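Meredith Chute: small packaged goods, two arms

Data card and notes for use. Maintained by Sérgio Brandão, Edska. Last changed in October.

What this is

Meredith Chute is a set of teleoperated demonstrations in which a pair of table-mounted arms handles small boxes and cartons around a wooden chute. It was gathered at the Hodholm site for training imitation policies, and replaces the earlier Pirnismont set, which used plain blocks and a single arm. The two sets share a file layout but should not be mixed without reading the section on action scaling below.

The set holds 2000 episodes, recorded at 28 steps per second. Seven operators took part. Operator numbers are kept in the metadata, names are not.

Task

An episode starts with the goods placed on the table by hand and the arms parked. The operator picks one item, carries it to the upper end of the chute and lets go. Either arm may be used. Where an item lies out of reach for one arm, the operator may pass it across; these episodes carry the tag "handover" and are best left out of a first training run.

The instruction string names the item by colour and kind ("blue and white carton", "red cube"). Brand names are never used in instructions, although they can be read on much of the packaging. If you plan to train a model that reads text in the images, bear in mind that the strings give it no reason to do so.

Views

Each episode has one head view and one wrist view per arm. Wrist views are stored as recorded, with no cropping. The fingers take up a large share of the lower image, and depending on the arm's pose the rest may be table, floor or the far end of the hall.
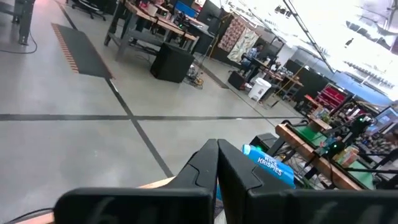
Wrist view. Fingertips nearly together, Rice Krispies box beyond the right finger.

Wrist images therefore contain a good deal of background that has no bearing on the task: benches, cables, floor markings, bright ceiling light. We did not mask it. In our own runs, masking the upper third of the wrist view helped on held-out items and hurt on held-out table positions, so the choice is left to the user. Exposure is automatic and the highlights are often lost when the camera points up the hall.

People may appear in the background of the wrist views. Do not publish crops in which a person is the main subject.

The head view covers the whole table and both arms, and is the one to use for checking labels.

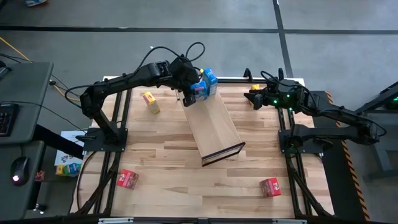
Head view. Left gripper holding a carton over the upper end of the chute; red cubes near the bottom of the table.

The chute is not fixed down. Its angle differs between sessions and it can shift within an episode if a finger catches the rim. The field chute_moved is set by hand after playback and should be treated as a hint only.

Files

episodes/ — one folder per episode, numbered from 00000
episodes/NNNNN/head.mp4
episodes/NNNNN/wrist_left.mp4
episodes/NNNNN/wrist_right.mp4
episodes/NNNNN/state.npz — joint positions, gripper opening, time stamps
episodes/NNNNN/meta.json — instruction, operator number, tags, outcome
splits/ — train, validation and held-out item lists

Time stamps are in seconds from the start of the episode. The three videos are aligned to the state log after recording. Any episode in which a stream dropped more than 4 frames in a row was thrown out and recorded again.

Action scaling

Actions are absolute joint targets in radians, left arm first. Gripper opening runs from 0 (closed) to 1 (open). Pirnismont stored it the other way round, and its joint targets are in degrees. The script convert_pirnismont.py handles both — run it once only, as it does not check whether a file has already been converted.

Outcomes

The outcome field takes one of three values: success, failure, unclear. Success means the named item went into the chute. Dropping an item on the table and picking it up again still counts as success, with the tag "regrasp". Failures are kept in the set and appear in the training split. Filter on outcome if your method copies actions blindly.

Known problems

Soft cartons were dented by repeated gripping and swapped out when they no longer stood up. The swap is not logged.

Loose items sometimes sit behind a gripper in the head view for much of an episode. Position labels for such items are missing and are written as null, never as zero.

The left arm is used more often than the right. Sampling by arm is supported in the loader with balance_arms=True.

Reporting faults

Send the episode number, the view and the time stamp to the maintainer. Corrected metadata is released as a patch file; videos are not re-encoded between versions, so checksums for the video files stay valid.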